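Support > Manuals > Garment Care

Zeltelis Handheld Steamer: Section 4, First Use and Filling
Last updated: 2022-08-16

4.1 Filling the tank

1. Unplug the steamer and set it upright on a level surface.
2. Turn the tank counterclockwise and pull it straight down.
3. Fill with cold tap water to the MAX line. Do not add starch, vinegar or scent.
4. Refit the tank and turn it clockwise until it clicks.

CAUTION: Do not steam a garment while it is lying on finished wood. Heat and moisture can cloud the finish.

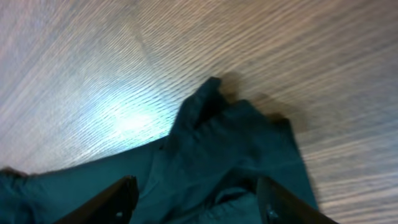
4.2 Heating

1. Plug in the steamer. The light flashes red.
2. Wait until the light is solid green.
3. Point the head away from people and hold the trigger for 21 seconds to clear the hose.

NOTE: Water may spit from the head during the first use.

4.3 Steaming

1. Hang the garment and close any zippers.
2. Hold the head 2 inches from the fabric and move it from top to bottom.
3. For heavy synthetic weaves, work from the inside and test a hidden area first.

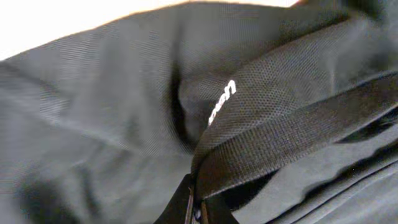
Can the tank be refilled while the steamer is hot?
Unplug it and let it cool for 600 seconds before removing the tank.

Related articles
Descaling the Zeltelis
Replacing the tank seal
Fabric settings chart
Storage and travel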